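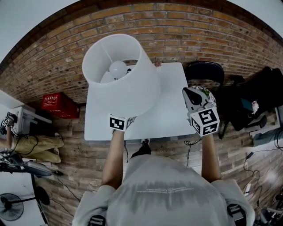

Fellotico hand-held gripper pair, with the Priton tracking method. Marker cube on each gripper, pose comes off the cube faces, no arm needed to record. Wiping a lampshade is one of our two-hand tasks: left gripper steadies the shade on its side, right one brings the cloth. Big curved objects hide the cubes a lot so they make a good test.

Products > Capture Tools > Hand-Held Grippers > Fellotico Pair

Search all products Enter keyword or part no. Go

Result so far: 916 two-hand demos recorded at Brutdale, 251 held back for testing. Policy trained on the rest finished the wipe in 90 percent of trials. Misses mostly cloth slipping out of the jaw, a few lost poses when both cubes turned away. Write-up by Alina Sârbu is due in June, ask and we'll send the draft.

In the kit: left and right gripper, marker cubes, calibration sheet, 3 spare jaw tips. Cubes come pre-calibrated but re-check them if you drop one, a small shift in the mount thows off every pose after it. Processing scripts are seperate, get them from Voicu.

Lead time varies. Email before ordering more than one pair.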